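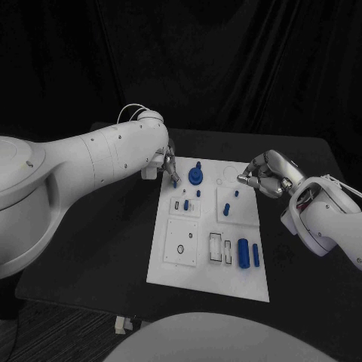
To: Stumham staff list
From: Anouk Kramer
Date: May 31, 2025
Subject: Re: Assembly duties after August

Ilse Smits wrote:
> Will the five people on peg insertion keep their grade
> when Lidari takes over the routine boards?

Grades and hours will remain unchanged. Affected staff will receive 10 hours of paid training and move to inspection or fixture preparation.

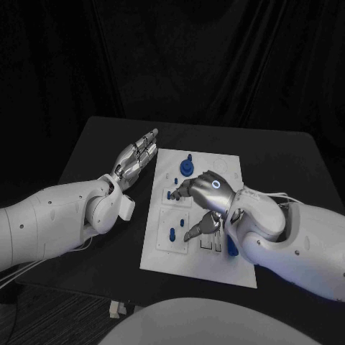
Fixture preparation will remain a staff duty on every shift. Written instructions will name each position on the board, including the square lower plate with its taller and shorter blue pegs. Staff may stop the line at any time and need not consult a supervisor first.

Questions should reach my office before the August schedule is issued.

Anouk Kramer
Personnel Office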